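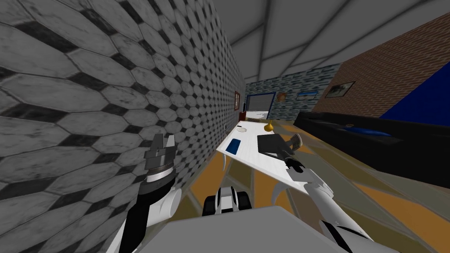
Grout joints are the part of a tiled wall most often blamed for moisture problems, and they are usually tested without the tile around them. Standard absorption tests use a cast prism of grout, cured in a mold and weighed at intervals. A prism has no tile edge, no adhesive behind it and no change of direction. A hexagonal layout changes direction at every corner, and three joints meet at each of those corners. In a wall of elongated hexagons in gray and white, with dark gaps between them, the joint network forms a continuous mesh with no straight run from one end of the wall to the other. This project measured whether that geometry affects how much water a grouted panel takes up, compared with a square grid of the same joint width.

1. Background

Water enters a tiled surface by three routes: through the tile body, through the grout, and through the gap between the two where the bond has failed. Glazed porcelain absorbs very little, so the first route was ignored. The second depends on the pore structure of the grout, which is set mainly by the ratio of water to powder at mixing. The third depends on shrinkage. Cement grout shrinks as it cures, and where it is held on two sides it tends to pull away from one of them.

At a three-way corner the grout is held on three sides. Two outcomes seemed possible before testing. The larger body of grout at the corner could shrink more in absolute terms and open a hairline gap. Alternatively, the three edges could share the strain and reduce the gap on any one of them. The literature available through the department library covered square and brick layouts only.

2. Materials

Two grouts were used. Nevix is a sanded cement grout sold for joints of 3 mm and wider. Clinar is an unsanded cement grout with a polymer additive. Both were mixed by weight to the ratio printed on the bag, using tap water at room temperature.

Tiles were glazed porcelain from a single production batch. The hexagonal tiles and the square tiles had the same glaze and the same thickness. Backing boards were cement board, sealed on the rear face and on all four edges with two coats of epoxy so that uptake could only take place through the front.

3. Panel preparation

All panels were made in the Plincombe workshop in January. Tiles were set in thinset with 3 mm spacers and left for two days before grouting. Grout was pushed into the joints with a rubber float held at a shallow angle, then wiped twice with a damp sponge. The second wipe was done once the surface no longer marked under a fingertip.

The hexagonal panels took longer to grout. With square tiles the float can be drawn diagonally across every joint. With hexagons, one set of joints always lies close to the line of the float, and the edge drops in and drags material out. On the first two panels this left low spots, and both panels were scrapped. Later panels were floated in two directions, with the second pass turned 30 degrees from the first.

Total joint length was calculated for each panel from the tile dimensions and then checked with a map wheel. The hexagonal panels had 422 cm of joint and the square panels were cut to match as closely as the tile size allowed. Results are given per meter of joint to remove the remaining difference.

4. Test method

Panels were cured for 28 days under plastic sheet, then dried in a cabinet at 40 degrees Celsius until two weighings a day apart agreed within 1 g. A dry hexagonal panel weighed 2786 g on average, which kept all panels within the 3000 g limit of the laboratory balance. This limit fixed the panel size and is the main reason the panels are small.

Each panel was placed face down on plastic supports in a shallow tray, with water 5 mm above the tile face. Panels were lifted out at one, four and 24 hours, wiped with a damp cloth, weighed and returned. The wipe was the least repeatable step. Fiona Haldane, who supervised the project, suggested a fixed count of four strokes with a wrung cloth, and the spread between repeat weighings fell by half after this was adopted.

After the 24 hour reading, dye was added to the tray and the panels were left for a further 24 hours. They were then sawn through selected corners to see how far the dye had traveled.

5. Results

For Nevix, the hexagonal panels took up more water per meter of joint than the square panels at every interval. The difference was largest at one hour and had narrowed by 24 hours. The dye sections agree with this. In five of the six corners cut, dye had followed the tile edge down to the thinset on at least one side, while the grout between corners was stained only near the surface.

For Clinar, there was no difference between the layouts that could be separated from the scatter in the weighings. Dye penetration was shallow and even. No edge gaps were seen under the hand lens.

One square Nevix panel gave a reading well above the others. When it was sawn, a void was found behind the grout where a spacer had been left in place. The reading is kept in the appendix but left out of the averages.

6. Discussion

The results fit the first of the two outcomes in Section 1, but only for the sanded grout. The early difference points to a fast route such as an open edge gap, which fills quickly and then adds little. Slow uptake through the pores would give a difference that kept growing over the day.

It is not possible to say from these tests whether the polymer in Clinar reduced the shrinkage or improved the bond to the tile edge. A shrinkage bar test on both grouts would settle the first point. The Bermúdez method for edge bond, described in the course notes, would cover the second, but it needs a pull rig that was in use by another group.

The panels were also tested flat and under still water. A shower wall is vertical and is wetted for a few minutes at a time - conditions under which a fast route matters more than total uptake. Building movement was not considered. A joint that is sound on a rigid board may open on a framed wall.

7. Further work

A second set of panels with 2 mm and 5 mm joints is planned. The 5 mm panels will have a larger body of grout at each corner and should show a wider gap if the shrinkage explanation is correct. The drying cabinet is booked for these. Raw weighings, mixing records and the section photographs are held in the project folder under reference 138.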